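Skukum Gripper Build Guide
Section 6: Wrist camera, finger pads and first cloth test

View from the wrist camera with both fingers in place, red cloth ahead:
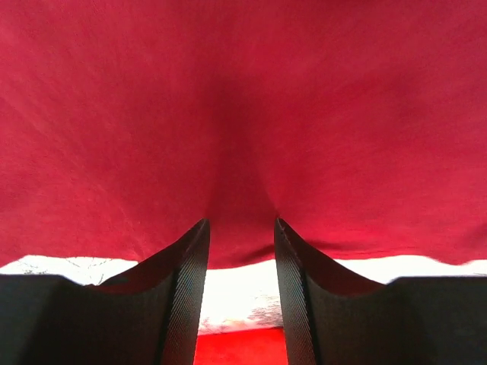
6.1 Before you start

Power off at the supply, not just the e-stop. Arm parked low, elbow resting on the block.

You need: printed fingers (2), ribbed pads (2), the Grakier servo already centered in section 5, hex keys, camera cable, a piece of plain cloth. Old T-shirt is fine, cut the seams off.

CAUTION: Servo will close hard if it wakes up uncentered. Keep fingers (yours) out of the gap whenever power is on.

6.2 Fit the pads

1. Peel pad, press onto the inner side of the finger, ribs facing the gap. Hold 25 seconds.
2. Same for the other one. Ribs should lean opposite ways, mirror image. If they lean the same way you have two lefts, go back to the parts bag.
3. Leave overnight if you can. Glue on the shop pads creeps when its warm. Anyone building on Monday, do pads first and come back.

6.3 Mount fingers and camera

1. Bolt fingers to the jaw. Snug only.
2. Camera into the wrist bracket, cable out the back, one loose loop. No tight bends.
3. Power on. Open jaw from the Pintér control panel, set to 19.
4. Look at the live view. Both tips in view, clear space between them, one coming up from each lower corner. Wide blocks at the bottom are supposed to be there, don't try to crop them out.
5. Tips uneven? Loosen bracket, twist, retighten. Then tighten the finger bolts properly.

Note: fingers come out nearly black on camera. Don't crank exposure to fix it, white backgrounds blow out and you lose the edge of the cloth.

6.4 Cloth test

1. Cloth in front of the gripper, lower edge hanging free.
2. Jog forward slow. Stop when the edge of the cloth is near the tips.
3. Close to 6. Wait for the servo to go quiet.
4. Lift. Count to five. Open.
5. Repeat, different spot on the edge. Folds and flat bits both.

Cloth slips: check pads are seated, then wipe with alcohol. Still slipping, raise the current limit in small steps. Do not go over 275 in the panel, the Jondness driver board gets hot adn shuts down mid lift.

Cloth bunches up: approach is too low. Raise wrist a little and try again.

Save your open and close values before powering off. Panel forgets them otherwise. Section 7 needs both.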